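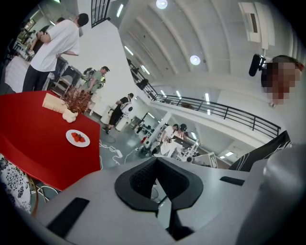 Strawberries on a Plate: How a Little Red Fruit Gets to the Party Table

Have you ever walked up to a party table and found that, out of everything laid out there, the one thing your hand wanted to reach for was a strawberry? Mine always does. It can be a very grand table, with a bright red cloth and dried stems arranged to look fancy, and still I will go straight to the small white plate with a few strawberries in the middle of it. So I thought we might spend a little while finding out what a strawberry is, where it has been before it gets to you, and why people who set tables are so fond of it. Get comfortable, because I do tend to wander off the path now and then.

Is it a berry?

You would think that a thing with "berry" right in its name would be a berry, but plant scientists are very particular about the word. To them, a berry is a fruit that grows from one part of a flower called the ovary, and usually keeps its seeds tucked inside. A blueberry is a berry. A grape is a berry. So is a tomato, and so (hold on to your hat) is a banana.

A strawberry grows in a different way. The soft red part that you eat is the swollen end of the stem, the bit that used to hold up the flower. And those tiny specks all over the outside, the ones that get stuck in your teeth? Most people call them seeds, but each one is a whole dry little fruit with a seed inside it. There are often some 200 of them on one strawberry. That means when you pop a strawberry in your mouth you are eating a great big crowd of fruits all at once, and you didn't even have to be asked twice.

From flower to fruit

A strawberry plant is a low, leafy thing that would hardly come up to your knee. In spring, and where I live that means May, it puts out white flowers with yellow middles. Bees come along looking for something sweet, and as they climb around they move yellow dust called pollen from one part of the flower to another. Each of those tiny specks needs its own bit of pollen to get going. If the bees miss one side of the flower, the strawberry can grow up lumpy and lopsided. It tastes just as good, so please be kind to the lumpy ones.

After the petals drop, the middle of the flower begins to swell. First it is green and hard, then it turns white, and then it blushes pink and finally goes red all over. The whole business takes about a month, a bit less if the weather is warm and a bit more if it is chilly.

Strawberry plants have another trick, too. They send out long thin stems called runners, which creep over the ground like someone tiptoeing out of bed. Where a runner finds a nice spot of soil, it puts down roots and makes a brand-new plant. My friend Aisyah Liew started with 10 plants behind her house in Drollham, and by the next summer they had marched all the way along her fence and were having a good look at the neighbor's yard.

Picking and carrying

Some fruits keep on ripening after they have been picked. Bananas do it, and so do pears, and that is why you can buy them hard and wait. A strawberry doesn't get any sweeter once it has left the plant. It has to be picked when it is ready, and then everyone has to hurry.

It also has very thin skin. Think of an orange, with that thick peel like a winter coat, and then think of a strawberry, which is out in the world in its pajamas. If you squeeze it, it bruises. If you pile too many on top of each other, the ones at the bottom turn to mush. Pickers pinch the stem instead of pulling on the fruit, and they lay each one down in a shallow box. Then the boxes go somewhere cold as quickly as possible.

Why red cloth, and why a white plate?

Now for the part about the table. I once asked Desta Gebretsadik, who has been setting tables for weddings and big dinners for years, how she decides where things go. She told me she thinks about colors before she thinks about food.

Your eyes are very good at noticing when one color stops and another starts. Put a red strawberry straight down on a red tablecloth and it nearly disappears, the way a green frog does in the grass. Put a white plate under it, though, and suddenly the strawberry has a bright ring all around it and you can spot it from the other side of the room. The plate holds the fruit up off the cloth, of course, and keeps the juice from making a mark, but it is also doing a job for your eyes. People who hang paintings do something very similar when they leave a strip of white between the picture and the frame.

Red is a busy, cheerful color that people in many parts of the world like for celebrations. In a big, pale room with a high ceiling, a red cloth can make a table feel like the warmest place in the building. That might be why so many of us end up standing next to it.

Some things on a party table aren't for eating at all. Dried plants are a favorite with decorators. A fresh flower needs water and starts to droop in a few days, but a dried stem has already lost its water and can stand there for months without any fuss. Many dried plants turn brown or rusty red, and they keep their spikes and bristles, so they give a table some height and some scratchy, interesting shapes to look at. Do look with your eyes and keep your fingers back, though – dried stems are brittle and they snap very easily.

Try it yourself: the plate test

You can find out for yourself how much a plate matters. You will need a few strawberries, a white plate, and three or four sheets of colored paper. Make sure one of the sheets is red. Ask a grown-up before you borrow the good plates.

Lay the red paper on the floor or on a low table and put the strawberries right on it. Walk backward as far as you can, then look. How well can you see them? Now slide the white plate in between and look again from the same spot. Try it on green paper, and on blue, and on black if you have it. Ridwan Krishnan's class at Sembiring School did this one Friday afternoon, and they had a long and rather loud argument over whether green or white was the winner. (Red and green are very different from each other, so they stand out well for most people. Some people's eyes find red and green hard to tell apart, and for them the white plate works much better.)

When you have finished, rinse the strawberries under cool water and eat them. Wash them just before you eat and no sooner. Wet strawberries go moldy quickly in the fridge, and leaving the green leafy caps on until the last minute helps to keep the juice inside.

Some words to keep

Ovary: the part of a flower where seeds begin.
Pollen: the fine dust that bees carry, which a flower needs to make seeds.
Runner: a long stem that creeps along the ground and grows a new plant.
Ripe: ready to eat.

And if you have a strawberry in front of you now, take one good close look at the specks before you bite. Each of them sits in its own tiny dimple.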